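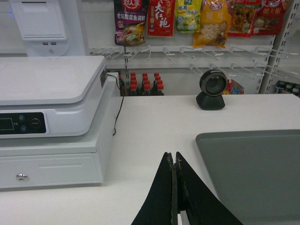
Ticket 2070 – Presentation scanner drops the last digit at checkout
Status: Resolved
Site: Rorkberg, front counter
Assigned: Cosmin Moldovan
POS software: Ukodis, thin client

Reported problem
Store reports that longer barcodes arrive in the item field one digit short. The lookup then returns "item not found." Short in-house codes are fine. Fault began in February after the thin client update.

09:40 Remote session opened. Scanned into a plain text editor on the same terminal. All digits present. Scanner and cable ruled out.

09:55 Repeated in the Ukodis item field. Last digit missing on most reads. Event log shows error 742 (input buffer closed early).

10:10 Compared settings with the Karppinen store, same software version, no fault. Input timeout there is 4000 ms. At Rorkberg it is 200 ms. The update appears to have written the default over the site value.

10:20 Set timeout to 4000 ms and restarted the input service. No change. Service was still reading the old profile from cache.

10:35 Cleared the profile cache, restarted the terminal. Long codes now read in full. No new 742 entries.

11:15 Store confirms normal operation.

Follow-up
Provbridge to exclude the site profile from the next update package – request sent. Until then, check the timeout by hand after any update. Second terminal not yet checked; store will call when the lane is free.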